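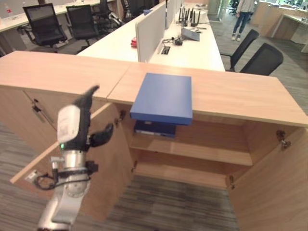 Figure 7.1 Storage cabinet with both doors open.

Chapter 7
Storage and Retention of Paper Records

7.1 Scope
This chapter deals with paper records that are no longer in daily use but must still be kept. Digital copies are treated in Chapter 8. The worked figures come from the Netby office of Zidari, a lettings firm holding 2,108 closed files.

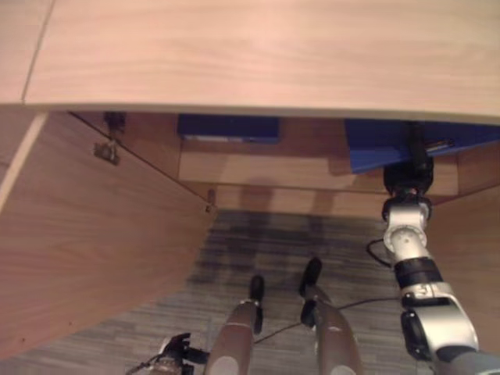 7.2 Retention periods
A retention period runs from the date a file is closed. The date on which it was opened has no bearing. Where two rules apply to the same file, the longer period is used. At Netby, 174 files fell under 2 rules at once and were marked on the spine.
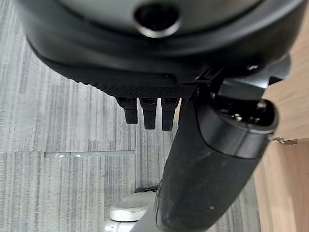 The closing date should be written on the outside of each file and entered in the register on the same day. A file without a closing date is treated as open and may not be destroyed.

7.3 Shelf order
Files may be shelved by number, by name or by closing date. Order by closing date makes yearly disposal simple but slows the search for a single file.

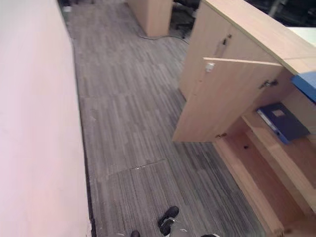

Cherkaoui objects that closing-date order fails in any store above 800 files unless a name index is kept beside it. Stekora's index method is set out in 7.4.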